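Do you need a better mug? I tried to find out

Every few months somebody decides that an ordinary household object has been wrong all along. Last year it was cutting boards. This June it's mugs, and my feed has been full of people who swear that coffee tastes different out of a handmade cup with the correct wall thickness, the correct lip and, I am not making this up, the correct floor.

I've been drinking out of the same kind of mug since college. The kind that comes in a box of four. I have never once stopped mid-sip and thought about the floor of it. But I also had a gift card for Homska with some money left on it, and I'd read one too many reviews, so I ordered a ceramic one from Nemby in a color they call Shell. It's pink. I'm calling it pink.

The claims first. According to the product page, a rounded rim "guides" the coffee to the front of the tongue. Maybe it does. I had two mugs going on Saturday morning, same pot, same amount, and went back and forth until I was jittery and annoyed. The coffee tasted like coffee. What I did notice was that the thicker rim feels nice on the lip, a little soft almost, and that I slurped less. I would put that down as comfort. Flavor is a much bigger word and I'm not ready to hand it over.

Then there's heat. A thick mug is supposed to keep your drink hot longer, and people repeat this as though it were settled. Some of it depends on whether you warm the mug first. Pour coffee into a cold, heavy cup and the cup takes its share of the heat right away. I filled it with hot tap water for a minute, dumped that out and started at 191 degrees on my kitchen thermometer. I lost interest in writing down the readings before I learned anything useful. My thin old mug was not obviously worse. If you drink your coffee in ten minutes like a normal person, I doubt you'd care.

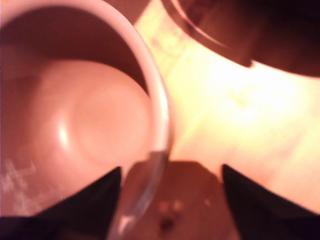
The glaze is where I got picky. Glossy pink on the inside is pretty when you unpack it, and then you start wondering how it will look after a winter of black tea. Light glazes show everything. Tea leaves a brown ring, and a metal spoon can leave gray lines that look like scratches and often aren't. Most of the time it's metal rubbed off onto the glaze, and a paste of baking soda and water will take it away if you have some patience. I've also had chalky white specks on other cups that I was sure were damage, and they came off with vinegar. Hard water. I live in a hard water town and I forget this every single time.

Which brings me to the cleaning stuff. Holia sells a powder "for artisan ceramics" and I bought that too, so go ahead and laugh. It smells like baking soda. It behaves like baking soda. The tub has 230 grams in it and costs more than a year's worth of the orange box in my pantry. I'll finish it, but I won't buy another one.

Dishwasher? The page says yes and the little card in the box says hand wash recommended. Pick one! I've been putting it on the top rack and will report back if it goes dull.

The listing on Homska had 600 reviews when I ordered, nearly all of them five stars, and a suspicious number used the phrase "elevates my morning." I read the three-star ones, as I always do, and they were the only ones that mentioned weight. They were right. It's a heavy cup, and with coffee in it you know you're holding something. My sister-in-law can't stand it for that reason and went straight for the old one when she came over.

I still have the Menon mug from the bank on the same shelf, the free one, with the logo half worn off. I used it this morning without thinking. The pink one was in the dishwasher.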